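Desk Week at Kukum: The Gallery
Posted Wed 29 August by Elmarie Baloyi

Every August we clear the big tables at Kukum, and every August we find out what we have been living with since the last time. The rules were simple: everything comes off, anything that works goes back on, and anything that hasn't been touched in a year has to be defended out loud by whoever wants to keep it.

It took 4 evenings. The defenses were poor. One person argued for a stapler on the grounds that it had "been through a lot," and it had, mainly because of him.

Pens and pencils got an evening to themselves. We went through 106 of them at the Sokent end of the building alone, testing each one on the back of an old Feyisa delivery note. Most of the ballpoints left a dent and no ink. The pencils did better, as pencils do, although plenty had been chewed by someone who has yet to come forward. 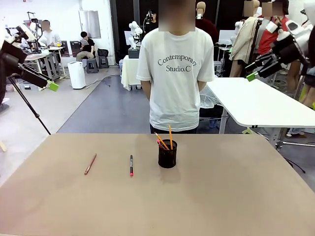
Two yellow pencils in the mesh cup, one brown pencil and a marker still at large. Shirt reads Contemporary Studio.C.

I have opinions about pen cups, and the page is mine, so you'll be getting them. Mesh is good. You can see what has sunk to the bottom before you put your fingers in. The ceramic mug with no handle is bad, and we had 7 of those, all apparently promoted from the kitchen after their accidents. They have now been retired. The mesh cups stay, one to a table, and the idea is that pencils live in them between jobs – a radical proposal, judging by the evidence.

Markers are a separate argument. I say they should be stored lying down. The Estadix crowd upstairs say tip down, in a cup, and they also say they never lose the caps. I have been upstairs. I have seen the caps.

The leftovers are in the gray tray by the door: spare pencils, two rulers that disagree with each other, and 30 erasers that came in one bag and that I would love to see go in one bag. Help yourself. Please don't bring anything back.

The drawers are next, when I've got my strength up. If you have photos of your own table from before and after, send them over and I'll add them to this page. Before only is fine too.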